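Sep 18, 2022

Back from the open day at Mugo, and my feet ache! Iveta Vrabec took our lot round, and she's properly strict about the rules (I loved it). Phones away, hair tied up, and you stay behind the yellow line until she says otherwise. There are 29 points on her start-of-shift sheet, and Ekua Bawa read us the first 2 out loud – check the mat, then check where the stop button is. 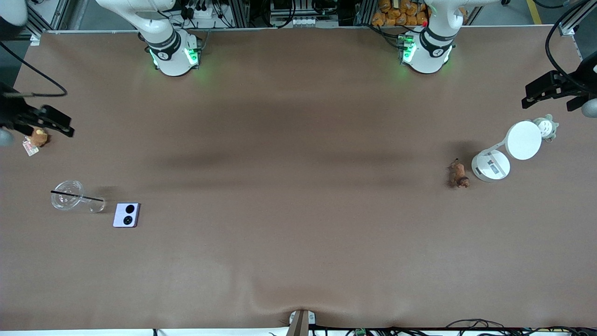
*Two-arm table at Mugo, teddy, cup and lamp laid out*

I asked for a copy of the sheet and Iveta's emailing it over.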